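3.2 Versuchsaufbau und Aufgabenstellung

Die Projektgruppe Jeltado besteht aus Studierenden des Masterstudiengangs Automatisierungstechnik am Standort Bosesberg. Im Sommersemester erhielt sie die Aufgabe, einen humanoiden Roboterarm so zu programmieren, dass er einen begrenzten Ausschnitt häuslicher Reinigungsarbeit übernimmt. Gewählt wurde das Waschbecken, weil die Aufgabe mehrere Teilprobleme verbindet, die in den vorangegangenen Lehrveranstaltungen getrennt behandelt worden waren: das Greifen eines formveränderlichen Gegenstands, die Bewegung entlang einer gekrümmten Oberfläche und die Wahrnehmung glänzender Materialien. Die fachliche Betreuung lag bei Elżbieta Kalinowski, die Betreuung der Steuerungssoftware bei Gerardo Morelli.

Die Aufgabe wurde in vier Abschnitte gegliedert. Im ersten nimmt der Greifer das Tuch vom Beckenrand auf. Im zweiten wird die Innenfläche des Beckens in überlappenden Bahnen gewischt, im dritten der Bereich vor der Armatur. Im vierten legt der Arm das Tuch wieder auf dem Rand ab. Das Öffnen des Unterschranks war ursprünglich als fünfter Abschnitt vorgesehen, wurde aber nach der Zwischenpräsentation im Mai zurückgestellt, da die Gruppe die verbleibende Zeit für die Wischbewegung benötigte. Die Griffposition ist im Aufgabenmodell weiterhin hinterlegt.

Als Arbeitsplatz diente ein Waschtisch mit flachem, breitem Becken und Einhebelarmatur (Abbildung 4). Der Arm steht in der Ausgangsstellung neben dem Möbel, der Greifer befindet sich dabei unterhalb der Beckenkante. Jeder Durchlauf beginnt in dieser Stellung. Die erste Bewegung führt deshalb zunächst vom Möbel weg und dann nach oben, bevor sich der Greifer dem Rand nähert. Eine direkte Bahn zum Tuch hatte in der Simulation zu Kollisionen zwischen Unterarm und Seitenwand des Schranks geführt.

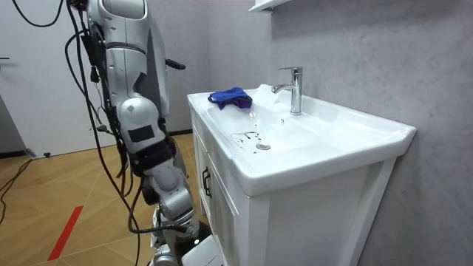 Abb. 4: Arbeitsplatz mit Roboterarm und Waschtisch; das blaue Tuch liegt links hinten auf dem Rand.

Das Tuch wird vor jedem Durchlauf von Hand auf den Rand gelegt und nicht geglättet. Seine Form ist damit bei jedem Start eine andere. Die Gruppe entschied sich gegen eine vollständige Rekonstruktion der Faltenlage. Stattdessen bestimmt das Modul Văn aus dem Tiefenbild die höchste zusammenhängende Stelle und gibt sie als Greifpunkt aus. Liegt dieser Punkt zu nah an der Armatur, wird der nächstniedrigere Kandidat verwendet. Findet das Modul keinen zulässigen Punkt, bricht der Durchlauf ab und wird als Fehlversuch gewertet.

Größere Schwierigkeiten bereitete die Beckenfläche. Auf der weißen Keramik und an der verchromten Armatur entstehen Reflexe, die im Tiefenbild als Lücken erscheinen. Wassertropfen verstärken diesen Effekt. Für die Bahnplanung wird daher nicht das aktuelle Tiefenbild verwendet, sondern ein vorab vermessenes Beckenmodell mit 2093 Stützpunkten. Das Kamerabild dient in diesem Abschnitt nur noch dazu, die Lage des Modells gegenüber dem Arm zu korrigieren. Die Anpresskraft wird über die Gelenkmomente geschätzt und auf einen festen Höchstwert begrenzt.

Die Kabelführung wurde während des Projekts mehrfach geändert. In den ersten Versuchen waren die Leitungen eng am Arm befestigt, was bei großer Drehung des Ellbogens zu Zugbelastungen an den Steckern führte. Danach wurden sie in Schlaufen mit mehr Spiel verlegt. Der zusätzliche Raumbedarf ist im Kollisionsmodell durch eine verbreiterte Hülle um Ober- und Unterarm berücksichtigt. Diese Hülle schränkt den Arbeitsraum am hinteren Beckenrand ein und ist der Grund, weshalb die Fläche hinter der Armatur nicht zur Aufgabe gehört.

Aufgezeichnet wurden 171 Durchläufe. Davon entfielen 71 auf die Abstimmung der Parameter, sie gehen nicht in die Auswertung ein. Von den verbleibenden Durchläufen brachen 26 vorzeitig ab, überwiegend beim Aufnehmen des Tuchs. Alle Gelenkwinkel, Kamerabilder und Abbruchmeldungen wurden mit der Software Zelludar zeitgleich gespeichert. Die Bewertung der gewischten Fläche erfolgte getrennt davon durch zwei Gruppenmitglieder, die den jeweiligen Parametersatz nicht kannten. Das Bewertungsschema und die Behandlung abweichender Urteile sind in Abschnitt 3.3 beschrieben.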